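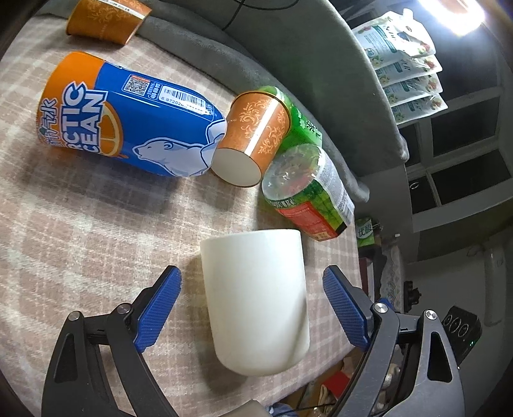 # Unit 5: Can a machine clear the table yet?

Notes for the home and shop robotics elective, Hanrahan building. Bring these to lab, they replace the old Unit 5 sheet (which was all about dishwashers and went out of date fast).

Short answer to the title: sort of, on a good day, with the right table. The long answer is the rest of the unit, and I think it's the most fun part of the course, because everybody in the room is already an expert at the task. You've been clearing tables since you were small. Now try to write down how you do it!

## 5.1 What the chore asks for

Tidying a table of drinks sounds like one job. Written out for a machine, it becomes a stack of decisions:

- Which things are trash, which get recycled, and which get washed and kept?
- Which one do you pick up first?
- Where do the fingers go, and how hard do they close?
- What do you do when something rolls?

A white ceramic cup standing upright is the friendly case. It's rigid, it has a clear vertical axis, and two fingers can come down on either side of it. The jaws don't need to be perfectly centered, either. If one finger touches first, a light cup may slide a little and center itself. A full cup may also slide, and then you have a second chore.

A paper cup on its side is harder than it looks. Squeeze it near the open end and the wall buckles; squeeze near the base and it holds its shape much better. You know this without thinking. A policy trained only on mugs does not.

Plastic bottles lying down bring their own trouble. They roll. Clear ones are also rough on depth cameras, which tend to see through the plastic and report the tablecloth. A printed label helps a lot, and plenty of systems more or less find the label and guess the rest of the bottle from it. Cartons are boxy and easy to see, but an empty one gives under the fingers and a full one is heavy for its size.

Then there's cloth. Plaid, folds, a blanket along the edge of the table: all of it adds edges for the vision system to trip over, and a fingertip that goes a little too low will drag the fabric and everything sitting on it.

## 5.2 Where things stand

Eamon Conneely's group at Clisach let us use the results from their table-clearing trials in January. Their setup is one arm, one two-finger gripper, and a bin on each side. They ran 3,000 pick attempts, and 2,778 ended with the object in a bin.

That's 92.6 percent, and I remember when half that would have been worth a party. But work it forward. Say a messy table has 16 objects on it and each pick succeeds on its own at that rate. The chance of clearing the whole table without a miss is 0.926 to the 16th power, a bit over 29 percent. So seven tables in ten have at least one fumble. (Real picks aren't independent. Think about whether that makes the number better or worse before lab, we'll argue about it.)

Two more points about the Clisach numbers:

1. "In a bin" means in either bin. Sorting was scored separately.
2. A retry counted as a new attempt. An arm that drops a bottle and picks it up again scores one miss and one success, even though the person at home would call that fine.

Shop floors are a step ahead. At Arkmont, the packing cell handles a small set of known containers under fixed lights, always on the same mat, and it runs through whole shifts. Put that same cell in a kitchen and it would be lost in a minute.

## 5.3 Learning from hands

The approach I'm most excited about is having people do the chore themselves with a gripper in hand and a camera mounted on it. You collect real homes, real clutter and real lighting, and you don't have to haul an arm up the stairs. Bernadette Coughlan's students recorded 435 short demonstrations this way for the Jimalwood project, most of them on tables nobody had straightened first.

The catch: your wrist is very clever. People tilt, nudge and wiggle in ways a given arm may not be able to copy, and they reach around obstacles where an arm's elbow won't fit. Part of the work is throwing out motions the robot can't do.

## 5.4 Lab prep

- Clear a table at home using kitchen tongs in one hand. Other hand behind your back.
- Write down every drop, every regrasp, and every time you pushed something before picking it up.
- Note your order. Did you take the standing things first or the ones lying down?
- Do it once more with the lights low.

We'll pool the sheets at the start of lab and compare your tongs to the Clisach arm. Last term the arm beat four people on paper cups, and they were not happy!

Reading for next time: the Jimalwood write-up, sections 2 and 4. Skip the appendix on calibration unless you like that kind of thing (I do).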